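Courses > Automation for Non-Engineers > Handouts > Unit 3

Print this page | E-mail this page

Unit 3 handout: Notes for the open day at Clullance 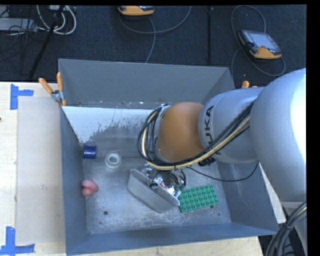
The bus for Vemden leaves at 8:15 and the driver has no interest in your coffee order. Clullance opens its robotics hall to outside groups once a year, in July, and we have the first slot of the morning, before the family groups arrive and somebody's nephew asks if it can fight. You will spend most of the visit at the bin picking cell. Read Section 2.1 before you go, or you will stand in front of a KUKA arm reaching into a bin with a roll of tape and a green building-block plate in it and wonder why grown adults applied for funding. The bin is held with orange-handled clamps of the sort you may own yourself, and you should take that as encouragement for your own projects.

2.1 What bin picking is

Parts in a factory often arrive in a heap. A person can reach into the heap and take one without looking up from a conversation. For a machine, this is several problems stacked on top of each other:

- Finding an object among others, some of them see-through or shiny.
- Choosing a grip that will hold.
- Getting the hand in and out without hitting the walls.

Clear tape is a nasty case for cameras, which tend to see the table through it. Soft or lumpy things are nasty for grippers. A flat plate lying on a flat floor offers very little to grab, and if it sits close to another object you may end up with both or neither. Walls make everything worse. An object lying against one can only be approached from certain sides, and the wrist is a good deal fatter than the fingers.

2.2 Terms you will hear

Pick: one attempt to take an object. Staff count attempts and successes separately. Visitors clap for both.

Wrist: the last joints of the arm, before the gripper. Watch where the cables go as it turns. Cable routing is a dull topic until a cable catches on something.

Pendant: the handheld control unit. Please do not pick one up. Last year's group was asked to move back 2 times on this account, and I was in the group.

Cell: the robot plus everything it works with, down to the table and the tape marks.

2.3 Running order

The guide will start with the Gerlach talk, named after the lecture room and not after anyone's achievements. It has 63 slides. After that comes the demonstration, 50 minutes including questions, then the Kidar sorting line, which is louder and has better seats.

2.4 What to hand in

One page, due Sunday at 6 p.m. Choose 3 picks you watched closely. For each, write down what was in the way, which side the gripper came from, and what you would have done with your own hand. A missed pick is worth as much as a good one and usually gives you more to write. "It was cool" has been submitted before and did not do well.

Closed shoes, please. Lunch is on your own; the canteen does soup.

Questions about this handout: course office, ground floor | © Automation for Non-Engineers | Back to top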